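首页 > 关于我们 > 学校简介

关于克莱登（Claden）木工与家具修复学校

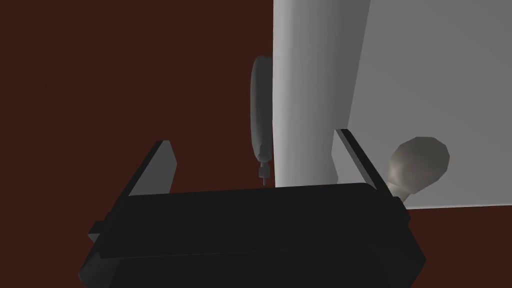 深红褐色表面与黑色夹具，电脑渲染图。

分享 76　评论 2

克莱登是一所教授木工和旧家具修复的小型学校，面向成年学员，不颁发国家学历，结业时发给本校的结业证书。学校由香特尔·内尔（Chantelle Nel）创办，校舍设在贝德奥（Bedeo）一栋两层的旧仓库里，一楼是机械间和手工间，二楼是教室、涂装间和资料室。

学校的由来

内尔在办学之前做了多年的家具修复。当时她租用穆德利（Moodley）木材行后院的一间屋子，接的多数是餐椅、书桌和抽屉柜一类的活。送来的家具常常并没有坏到不能用，只是榫头松了，或者被人用钉子和胶水胡乱加固过，再拆开就很费事。有些客人取货时会问能不能学一学，她便在周末留出两张工作台，让人带着自己的椅子来修。

后来人多了，后院坐不下，木材行的老板把隔壁的旧仓库租给了她，租约签的是整栋。仓库原来存放麻袋和粮食，地面不平，二楼的窗子封了一半。第一年主要的开支都花在地面、通风和电路上，机器只买了一台带锯和一台平刨。学校的名字取自内尔外祖母住过的一条街。

头几期课程没有教材，讲义是手写以后复印的。现在使用的教材《榫卯与拆装》由本校教师合编，已经改过几版，学员报到时发一本，不另外收费。

我们教什么

课程分为基础班、修复班和专题班三类。

基础班从磨刀开始。学员要先把自己的一套凿子和一把刨刀磨好，再学画线、锯切和开榫。前几周不上机器，所有练习都用手工完成。练习材料以松木和桉木为主，松木软，容易看出刀口钝不钝，桉木硬，适合练习控制力度。基础班的结业作业是一张小凳，尺寸由学员自己定，但四条腿必须用通榫，不能用螺丝。

修复班要求学员有基础班的结业证书，或者通过一次半天的实操测试。课程内容有旧胶的辨认与清除、断裂部件的接补、木皮修补、虫眼处理以及旧漆面的清洁。动物胶和现代白胶的处理办法完全不同，这部分讲得比较细。修复班不提供练习用的家具，学员需要自带一件，教师在开课前会看一次，太大或者损坏太严重的会建议换一件。

专题班每次只讲一个题目，时间较短。过去开过的有藤编座面、虫胶擦涂、燕尾榫抽屉、老式锁具与合页、木车旋入门。专题班没有固定的顺序，报名人数够了就开。

教学方式

每位教师最多带八名学员。我们试过更大的班，结果学员排队等老师看活的时间太长，后来就改回来了。每次上课先由教师示范，示范结束以后学员各自在工作台上做，教师轮流走动。示范台旁边有一块白板，当天的尺寸和步骤都写在上面，下课前不擦。

学校不留书面作业，但要求学员记工作笔记。笔记里写清楚用了什么木料、刀具磨到什么角度、哪一步做坏了、怎么补的。修复班的笔记还要附上修复前的状态记录和所用材料的清单，结业时由教师查看。这些笔记归学员自己保管，学校只在征得同意后复印一份放进资料室。

关于修复的做法，学校有几条一贯的要求。能保留的旧部件尽量保留，新补的木料要在不显眼的地方注明年份。用过的胶和涂料要能在日后拆除。原有的漆面只要还牢固，就先清洁，不轻易打磨。学员有时会觉得这样做出来的家具看上去不够新，教师会在开课时把这个问题讲明白，如果学员想要的是翻新效果，我们会推荐他去找别的作坊。

场地与设备

一楼的手工间有十六张工作台，台面高度分两种，学员可以按身高选用。每张台配一副台钳、一套夹具和一盏可移动的灯。机械间与手工间之间有隔墙，机器包括带锯、平刨、压刨、台钻和两台木工车床，使用前必须完成安全培训并签字。长发要扎起，手套和首饰在机器旁边一律不准戴。

二楼的涂装间有单独的排风，只在课程需要时开放。资料室收藏木工、家具史和材料学方面的书，以及历年的状态记录复印件，学员可以在开放时间内查阅，不外借。部分图纸年代较久，纸张已经发脆，查阅时请向值班教师要扫描件。

学校的木料大部分仍由穆德利木材行供应，另有一部分来自拆除的旧房。旧房梁在使用以前要逐根检查钉子，检查过的在端头刷一道白漆，没有白漆的不能上机器。

教师

香特尔·内尔负责修复班，同时负责全校的课程安排。基础班由三位教师轮流授课，他们都在外面有自己的作坊，每人每周来校授课两次。专题班的教师按题目聘请，有的是退休的家具匠人，有的是从本校结业后继续从事这一行的学员。

学校没有专门的招生人员。电话和邮件由办公室统一答复，上课时间可能无人接听，请留言并写明想报的班别。

学员

来上课的人年龄和职业差别很大。有人打算转行，有人家里留着几件老家具想自己修，也有人退休以后想学一门手艺。基础班结业的人里只有一部分会继续读修复班，学校不催促，也不对连续报班提供折扣。

结业的学员可以申请使用开放工位。开放工位安排在没有课的晚上，按次收费，自带木料，现场有一位教师值班，但不负责教学。使用机器的学员必须持有两年以内的安全培训记录，过期的需要重新参加一次。

梅姆内斯（Memomness）项目

梅姆内斯是学校与贝德奥几家养老院合作的一个长期项目。养老院的住户搬进来时往往只能带一两件家具，这些家具用得久了需要修理，送到外面的作坊费用又高。项目由修复班的学员在教师指导下承担，材料费由学校支付，养老院只负担运输。

每件家具送来时，我们会请家具的主人讲一讲它的来历，愿意讲的就记录下来，与状态记录放在一起。到目前为止，项目修好的家具满100件，以椅子和床头柜居多。其中也有几件没有修成，主要是虫蛀太深，承重的部分已经不能用，只能把还完好的抽屉面板或者拉手拆下来交还给主人。

项目不接受个人直接送件，需要由养老院统一登记。大衣柜和床架因为仓库的货梯尺寸有限，暂时无法接收。

费用与报名

基础班的学费包括教材、练习木料和公用工具的使用。学员需要自备一套凿子，开课前会收到一份清单，清单上列的是规格，不指定牌子，旧工具也可以，磨刀课上可以一并整理。修复班的学费不含木皮、五金等消耗材料，按实际用量在结业时结算。

报名时需要缴纳2000元定金，开课后抵作学费。开课前两周以上取消的，定金全额退还；两周以内取消的，可以转到下一期，不退款。学校每年八月停课，用来检修机器和清理木料间，这段时间开放工位也暂停。

学校设有少量减免名额，申请人请在报名时附一封短信，说明自己的情况和学习的目的，不需要推荐人。名额由教师共同讨论决定，结果以邮件通知。

参观

欢迎在报名之前来看一看场地。参观需要提前预约，每次不超过六人，由当天没有课的教师带领。机械间开机时只能在隔墙外面看。请穿包住脚趾的鞋，十二岁以下的儿童须由成人陪同，不能进入机械间和涂装间。

仓库门前不能停车，请把车停在木材行的院子里，进门以后向左走。有货车卸料的时候，请等工人示意后再通过。

本页更新于 8/4/24。

评论 2　分享 76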